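Buying a plot at Vilela Rise: your questions

I get asked the same things most weeks, so I've put my answers in one place. I'm Beatriz Godinho and I look after plot sales at Vilela Rise, on the Durbridge side of Boltcombe. Last updated 2026-08-06.

Do I have to use your builder?

No, bring whoever you like! Plenty of buyers go with Irham Homes as they know the ground and did the access road, but I don't get a penny if you choose them. Your builder does need to show me their insurance before any diggers turn up.

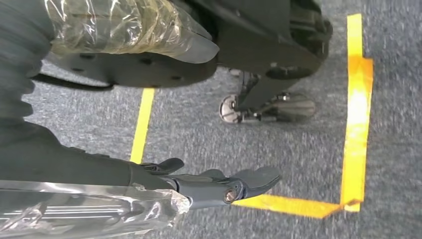
The same goes for architects, by the way. Send me the drawings before they go to the council (a rough set is fine) and I'll tell you if the roof height or the boundary looks like trouble.

How much is the reservation fee?

It's £400, and it holds your plot for 70 days. If you go ahead it comes off the price. If you change your mind in the first two weeks you get the lot back, and after that I keep half to cover the legal pack.

Are water and electric already there?

Both are brought to the edge of every plot, along with broadband ducting. You pay for the run from there to the house. There's no mains gas up here and there won't be, so most people are planning heat pumps. Drains are shared as far as the lane, then it's the normal public sewer. 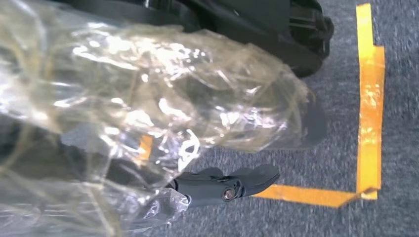
How long do I have to start building?

You've got five years from completion to get the foundations in. I know that sounds generous, but selling an old house can drag on, and I'd rather you weren't rushed into it. Once you've started, we ask that the outside is finished within 2 years so the neighbours aren't looking at scaffolding for ever.

Can I keep chickens?

Yes to hens, no to cockerels. That one's in the covenants, together with the rule on hedges (native ones along the lane, please) and the one on parking caravans out front.

Who looks after the lane and the green?

Each household pays into a shared fund once it has moved in. Américo Prata does the mowing and the gritting and sends his figures round every June, so you'll see where the money went. If you want last year's, just ask and I'll email them over.
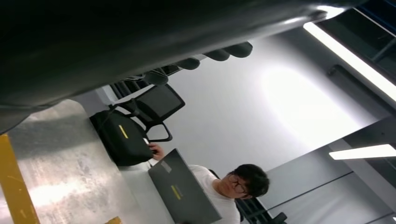 At the desk, head down.

Can I come and walk round?

Please do! Ring the office first so I can unlock the lower gate, and wear boots, as the bottom corner by plot 5 holds water long after the rain has gone. Dogs are welcome on a lead.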